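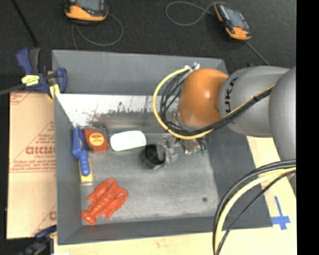 UNIDAD 4
Ordenar objetos sueltos: clasificar, agrupar, guardar

Lo que vas a trabajar
Nombrar objetos de taller y de oficina. Elegir un criterio y mantenerlo. Preparar una bandeja de trabajo. Escribir una ficha de inventario corta.

Para empezar
Un cajón cualquiera. Una cinta métrica, un ratón de ordenador, una pinza de apriete, algo de juguete que nadie reclama. ¿Van juntos? Depende del criterio – y el criterio lo pones tú, antes de tocar nada.

En el almacén escolar de Fukholm el primer inventario dio 161 piezas sueltas. Sin etiqueta, sin sitio. El método Nijs, que veremos en el apartado 2, las repartió en 5 grupos: medir, sujetar, escribir, conectar y «otros». El grupo «otros» creció demasiado, claro. Suele pasar. Volveremos a ello en la práctica final.

Criterios posibles
Por uso: lo que mide con lo que mide. Por forma: alargado, redondo, plano. Por color: rápido de ver, pero separa cosas que se usan juntas. Por frecuencia: lo diario delante, lo demás detras.

Ojo, un objeto puede caber en dos grupos. La cinta métrica es de medir y también es de color naranja. Decide una vez y apúntalo en la ficha.

La bandeja
Antes de guardar, extender. Fondo liso, bordes altos, nada encima de nada. Las piezas largas a un lado, en paralelo al borde. Las pequeñas en el centro, con hueco para meter los dedos. En las fichas Horix la posición se escribe siempre de izquierda a derecha, asi que conviene colocar en fila.

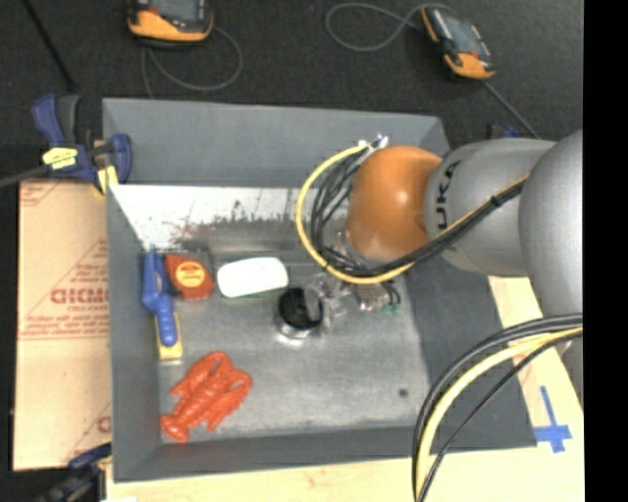
Fig. 4.1. Bandeja gris con pinza azul, cinta métrica, ratón blanco y pieza cilíndrica negra.

Actividad inicial
Mira la figura 4.1. Agrupa los objetos por uso, luego por color. ¿Cambia algo? Escríbelo en dos líneas. Después vacía tu estuche sobre la mesa y repite – mismos criterios, sin hacer trampa.

Vocabulario de la unidad
pinza de apriete, cinta métrica, bandeja, borde, criterio, ficha, inventario, resto

Material: cuaderno Grurnura, lápiz, una bandeja o tapa de caja por pareja.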